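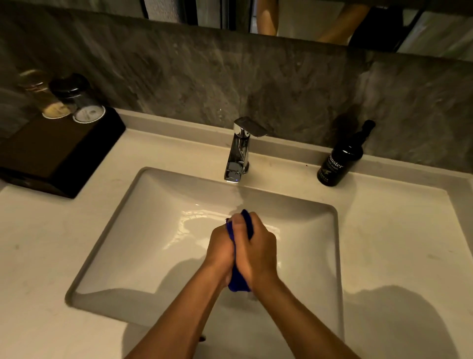
How to wash a hand-dyed indigo scarf for the first time

Indigo sits on the surface of the fibre, and a new scarf will shed loose dye for its first few washes. Done by hand, the job takes half an hour plus drying time. These steps are for cotton and linen. Silk and wool need a different soap and much less handling.

You will need

A clean sink or a large bowl
A mild liquid soap with no bleach or brightener
White vinegar
An old dark towel
A kitchen scale, if you want to measure the soap

Before you start

Weigh the scarf dry. Mine is from the Flisden market and comes to 110 grams, which needs one teaspoon of soap. Double the soap for a shawl. Check the hem for loose threads and snip them, as they catch when you squeeze.

Take off any rings. Indigo will tint your fingertips but it comes off within a day.

Step 1. Soak

Fill the sink with cool water and add the vinegar, 3 tablespoons to a full basin. Push the scarf under and leave it for ten minutes. The water will turn blue or a weak yellow-green. Both are normal. Let it drain and do not reuse it.

Step 2. Wash

Refill with cool water and stir in the soap before the scarf goes back. Press it down and lift it, over and over, for a couple of minutes. Do not rub one part against another, or you will get pale patches along the folds. Small marks can be pressed between the palms with a drop of neat soap.
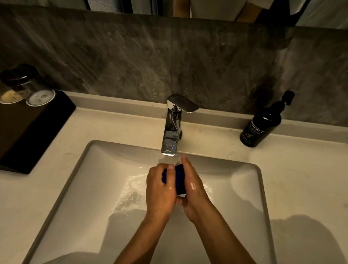 Keep both hands close over the basin to catch the drips.

Step 3. Rinse

Rinse in fresh cool water until the soap has gone. The water may still have a tint at this stage. Hermine Auer, who taught the dyeing course I went on in August, stops after 4 rinses whatever the colour, and I do the same.
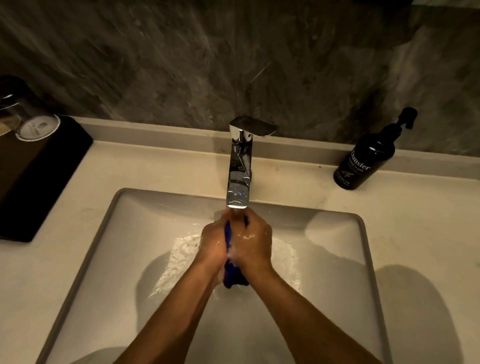
Squeeze out what you can, working from one end to the other. Cotton will stand a gentle twist. Loosely woven linen will not, so press that flat against the side of the sink.

Step 4. Dry

Roll the scarf in the dark towel and lean on it. Unroll, shake it out and hang it in the shade. Strong sun fades indigo unevenly. Iron on the wrong side while slightly damp.

Wash it separately for the next two or three washes. After that it can go in with other dark things.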